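The Brochure Said I'd Feel Like Myself Again

My sister has had a Stenska home dialysis machine in her spare room since April, and I have opinions. She said I could write them down as long as I left her name out and didn't make her sound brave. She hates brave.

When the nurse at the Letura clinic first brought up switching to home treatment, she handed us a folder. It had a lot of smiling people in it. One was on a sailboat. I read every page at the kitchen table and could not find a single sentence about where you put the boxes. The supplies come by the month, and the first delivery took up one wall of the hallway and half the closet where the vacuum used to live.

I asked the delivery guy if this was normal. He said it was a light order. 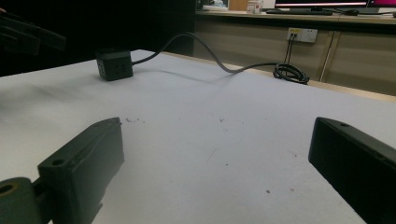
White tabletop, late morning.

The folder also said training would be "simple and fully supported." Training was five weeks of driving to Zovville and back, 206 miles each round trip, because the closer site had no openings. The support line is real, I'll give them that. We have called it at 3 a.m. and a person picked up. But simple? The binder is 442 pages long. I know because the last page is a form asking whether you found the binder easy to use.

What bothers me more is the word "freedom," which is everywhere in this business. My sister does get more choice about when she runs her treatment, and she likes not sitting in that waiting room with the television on. She sleeps in her own bed. Those are good things and I'm not going to pretend otherwise. But she is also now doing a job that used to be done by people who were paid to do it, and so am I, on the nights I stay over. When I brought this up at her checkup, Dr. Chang nodded for a while and then said most families find a rhythm. Most families compared to what? He didn't have a number handy.

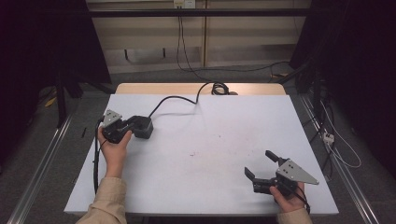
By Shu-fen Au

I went looking for numbers myself. The Stenska website has a page of patient stories, more than 300 of them, and I read far too many. They're well written. They all seem to end around month two. I'd like to hear from somebody in year four whose back hurts from lifting bags, and who had to argue with the water company over the bill. Ours went up, by the way -- check that before you sign anything, and ask if your clinic helps with it. Letura does, a little, if you send in the form they don't mention.

We also spent 200 dollars on shelves, and you should know that the boxes are wider than ordinary shelves. Measure first. I didn't.

Would she go back to the clinic? I asked her last night while the machine was doing its warm-up beeps. She said no. Then she said to ask her again in the winter, and could I please move the box that was blocking the bathroom door.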